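Report on the visit to Skendholm Paper Mill, June 3, 2022

Members of the Ramby Local History Society visited the former paper mill at Skendholm at the invitation of the Hurken Trust, which has managed the buildings since the last machine was stopped. The party was received at the east gate by Raimo Partanen, who led the tour.

The visit began in the rag house, the oldest part of the site. Linen and cotton were sorted there by hand before wood pulp came into use. The sorting benches have been kept, as have 4 of the original windows on the river side. Members were shown a wage book in which 50 women are listed by name — a source the society has not previously consulted, and one that should be of value for the parish register project. 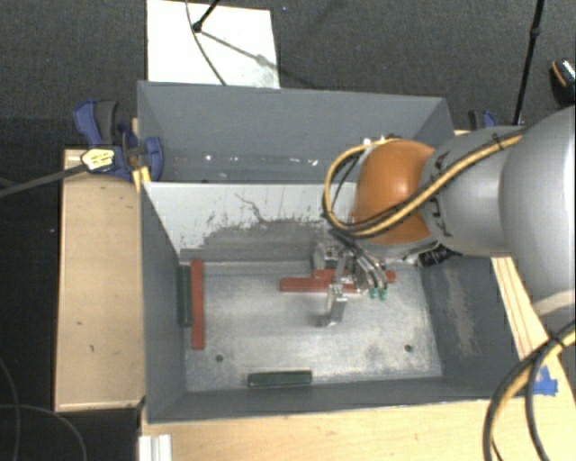 The group then moved on to the archive room on the upper floor. The Aitken papers, given to the Trust by the family of a former manager, fill 1122 folders and consist mainly of letters to suppliers and orders for writing paper. Cataloguing continues. Readers may request up to five folders a day and should write to the Trust in advance.

Lunch was served in the former counting house. In the afternoon members walked along the mill race as far as the upper sluice, where repairs to the stonework are in progress. The path is steep in places and stout shoes are advised.

The society wishes to record its thanks to the Trust and to Mr Partanen. A second visit, limited to the archive room, is planned for August. Members who wish to attend should give their names to the secretary.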